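Callmont Tray Cell (simulated)

The Callmont tray cell is a simulated two-arm work cell used to rehearse the setup and upkeep of humanoid hands before the same settings are loaded onto hardware. It was built by Plareo and is maintained at the company's Uvmont office.

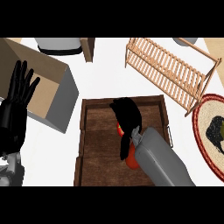

Yolandi Naidoo has objected to the word "maintained", arguing that a cell with no bearings or cables is only edited. The term has stayed in use, as the cell drifts out of agreement with its hardware twin and has to be brought back on a schedule.

Layout

The cell has a plain white floor and two gray arms with black hands. Household objects are placed on the floor, among them a wooden tray, an open cardboard box and a slatted dish rack. The tray serves as the reference object. Its raised walls give the hand something to clear on the way in, and its position is the first value entered when a new layout is made.

Setup

A new layout begins with both arms at their home pose. The operator loads the joint limits, then the floor height, then the objects one by one. Loading everything together was the early practice and was dropped after objects were found resting slightly below the floor – a fault that showed up only when a hand reached for them.

The grip check follows. The right hand closes on a piece of simulated produce inside the tray while the left hand stays raised and open. The check is run 60 times with small changes to the starting position of the object. A layout is released when 38 or more runs in a row end without the fingers passing through the tray wall or the object.

Upkeep

Most work on the cell concerns the fingers. Contact settings copied from the hardware hand go out of date whenever its fingertip pads are changed, and the simulated hand then grips too hard or lets go early. Ladan Sharifi wrote the current procedure in August. It calls for the contact values to be measured again after every 1000 closing cycles on the hardware hand, or after any change of pads.

The thumb is handled separately. Its base joint has two axes, and an error in either one looks much the same in a failed grip. The procedure has the operator lock one axis, repeat the check, and then swap.

Known faults

Jitter at the wrist is the most common fault. It is usually cured by a shorter time step – the cell then runs slower. A second fault, in which the forearm shakes on contact with a tray wall, was traced by Uwe Ostermann to a duplicate collision shape left behind by an import tool. Layouts made before the fix still carry the duplicate and need it deleted by hand.

See also: Zanetti gripper bench; Joint limit; Contact model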